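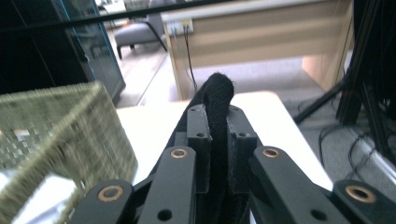

3 min read

Section 4. Picking up soft laundry

Can a machine do the laundry yet? Parts of it, yes! The Skolico hand gripper is good at small soft things, and that's where we suggest you begin. Folding a shirt is still a long way off, but moving small pieces of cloth to and from a basket on a table is within reach (and a lot of fun to get working).

Before you start

You need a flat, light-colored table, a basket, and a pile of small dark and light items. Finish the finger check in Section 3 first.

1. Put the basket on the table and spread the items out beside it with gaps between them.

2. Open the fingers all the way and bring them straight down over one item.

3. Close slowly until the cloth is squeezed between the two inner fingers. A bit of it bulging out over the top is fine.

4. Lift to basket height and hold for a count of three.

5. Move over the basket, lower, and open.

6. Repeat for 80 picks and write down every drop.

Note: Dark cloth against dark fingers is the hardest case for the software. Run your light items first, then mix in the black ones.

Note: Fuzzy fabric leaves lint on the finger faces. Wipe them with a dry cloth every 38 picks.

Caution: Keep your own fingers clear of the linkage arms while the gripper is closing.

Caution: Don't pull a stuck item free. Open the gripper first.

What to expect

Jade Rowbotham ran 391 picks in April and dropped 11, mostly thin, slippery pieces. We were thrilled with that! Pairing is another story: the gripper will happily hand you two socks that don't match. Sorting by color is covered in Section 5.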